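Shared Kitchens and Stores: Cling Film Dispensers and the Care of Work Surfaces

Issued to all households and staff of the Whitelaw and Stulton buildings, 2020-12-24

Residents will recall that the June circular proposed a change in the way food wrap is kept and used in the shared kitchens. The change has now been made in both buildings, and the House Office wishes to set out the arrangements for the winter period, during which the kitchens are used more heavily than at any other time of year and a good deal of food is put by for the following day.

Until this summer, cling film was bought in cardboard boxes with a metal cutting strip along one edge. The boxes softened when they were put down on a damp worktop, the strips came away, and the film was frequently lost on the roll. The stores ledger for the Stulton building shows that 384 boxes were issued in the twelve months before the change, and a fair number of these were handed back with film still on them. The House Office therefore agreed to buy refillable plastic dispensers, with the rolls supplied separately from the store.

The dispenser has a hinged lid and a base in which the roll lies. Film is drawn out over the long front edge, and a small slider is then run along the track to cut it. Members of the household who have used only the boxed kind may find the slider unfamiliar at first. It should be moved in a single stroke from one end to the other, with light pressure, while the free hand holds the film flat. Stopping halfway tends to bunch the film, and the next person is then left with a ragged edge to pick at.

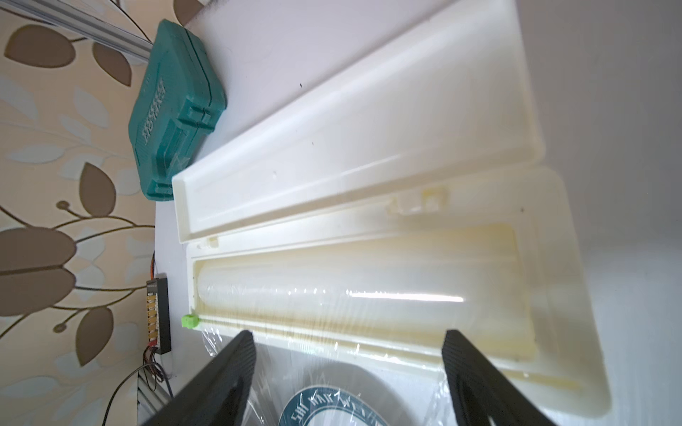
Refill rolls are 30 centimetres wide and should be collected from the store on the ground floor. The roll should be set down in the recess so that the film comes off towards the cutter, and enough should be drawn forward to lie over the track before the lid is closed. Please do not force the lid. If it does not close easily the roll is probably sitting crooked, and it should be lifted out and put back. The hinges are small and will not stand being bent the wrong way; two dispensers in the Whitelaw building have already been withdrawn with broken hinges, and replacements have had to be ordered from Plernine at the full price.

When a sheet is torn badly or folds over on itself, the loose end should be found and smoothed before the dispenser is put away. A piece of ordinary sticky tape, dabbed gently along the roll, will usually lift it. Knives and scissors must not be used for this purpose. They cut through several layers at once, and the roll will then tear in strips until the damaged part has been used up.

Cleaning

Dispensers are to be wiped inside and out at the end of each week, with the roll removed. Warm water and a little washing-up liquid are sufficient. Crumbs and grease collect in the cutter track, which may be cleared with a soft brush of the sort kept beside the sink. Bleach and scouring powder are not to be used on the plastic, nor should any dispenser be placed in the dishwasher or left on a radiator to dry. The slider must be dry before the roll is returned.

The same applies to the white tabletops. These mark less easily than the old ones but they do show scratches, and items should be lifted across them and not dragged. Hot pans are to be put on a stand. Tool cases and similar heavy articles may be set down at the back of a table while work is being done, provided that their undersides are clean and that they are taken away before food is prepared.

The House Office has also been asked about wall coverings. The papers in the work and kitchen areas can be dusted with a dry cloth but will not bear washing. Where a table stands close to a papered wall, it would be appreciated if liquids were poured well away from it -- the cost of patching patterned paper is considerable, as the leaves have to be matched from one length to the next.

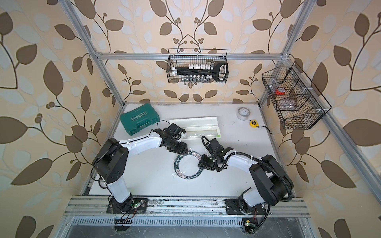
Ottilie Fankhauser has written to ask whether the same dispensers might be used for foil, as her household goes through rather more foil than film at this season and would be glad to be rid of the boxes altogether. She adds that the slider has proved easier on her hands than the metal strip ever was.

The House Office is grateful for the suggestion. The present cutter is intended for film only, and foil should not be put through it. A separate model for foil is offered by Sarkuton, and a sample has been requested. Should it prove suitable, one will be placed in each building for trial in the new year, and households will be invited to comment before any larger order is placed.

Supplies

A stock of 600 refill rolls has been laid in. Households may draw up to 2 rolls at a time, and the name of the kitchen should be entered in the store book on each occasion. Empty cores are to be put in the paper recycling. Broken dispensers should be returned to the store complete with all their parts, including the slider, as sound pieces are kept for repairs.

The store will be open each morning throughout the holiday period. Enquiries on any of the above may be left in writing at the House Office.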